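Kurnden Supply Room Trial
Progress report to the Stalden fund, second period
Prepared by Vega Cifuentes

1. What the period was for

The grant asks whether a robot arm can take over the small picking jobs that eat up staff time in the back rooms of clinics and shops. We proposed to answer this with one job done many times: take a packaged item out of an open bin, put it down on a flat surface, and later put it back. The first period went to setup. In the second we ran the job on a daily schedule and kept a record of every attempt.

The items were chosen with the Pimholm stockroom in mind. Their staff told us that soft packaging makes up most of what they handle, so we left boxes and bottles for later.

2. Attempts and results

We logged 1,621 attempts over the period. An attempt starts when the arm leaves its rest position and ends when the item is set down, dropped or given up on. Runs stopped by a person are counted as failures, even where the arm might have recovered by itself.

Stiff packages went well. Face masks were the worst of the regular items. The arm tends to pick up two together, or catches an ear loop and drags the next one along. We tried slowing the approach, which helped a little with double picks and did nothing for the loops.
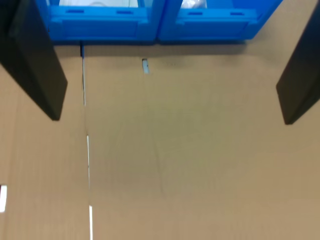
Thin pouches are the second problem. A person slides a pouch to the edge of a table or pinches up a corner with a fingernail, and the arm can do neither with the fingers we have. Both are flat black plates with blunt tips, and when they close on something lying flat they often pass over it or push it along. The cardboard work surface gives a little under pressure, so a tip can press down without stopping the arm, but its creases and openings also catch the thinner pouches. We want to test a narrower tip with a slight hook before changing the surface. Changing both at once would leave us unable to say which one made the difference.

Returning items to the bins was easier than expected. The openings are wide, and an item only has to land inside. It does not yet go back neatly, and a clinic would want it to.

3. Speed

The arm is slow. In a timed comparison on a Tuesday afternoon, one of our staff emptied and refilled the bins while the arm was still on its first bin. We do not expect to close that gap under this grant. The useful question for Pimholm is whether the job can run after hours with no one watching, and there speed matters less than how often the arm gets stuck.

At present it gets stuck too often. The longest stretch without help was 30 attempts, all on stiff packages. With mixed items the best we managed was 13.
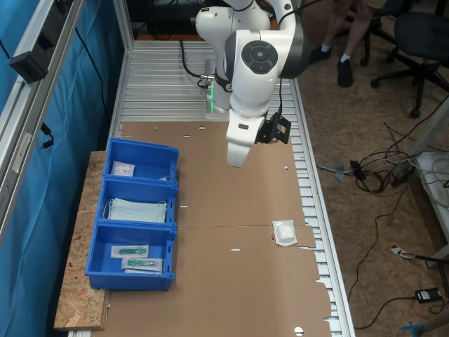

Most of the stops had one of two causes. Either the arm lost track of an item after nudging it, or it closed on nothing and kept repeating the same move. The second should be fixable in software, and Bai has started on a rule that makes the arm try from a different angle after a failed grip. Losing track of items is harder and may need a second view of the bench.

4. Budget

Spending is in line with the plan. We have not used the money set aside for replacement fingers and ask to carry it into the next period. Staff hours ran over in January, when the log format had to be redone, and were under in the weeks after.

5. Next period

New fingertips first, then the same set of items again so the results can be compared. After that we will add mixed bins, with more than one kind of package in each. A visit to Pimholm is planned once the arm can get through a full set of mixed items without help. We are not ready to set a date for it.

Our view for now is that a machine like this can do part of the job under supervision. It cannot be left alone with soft goods. The full log is available to the fund on request.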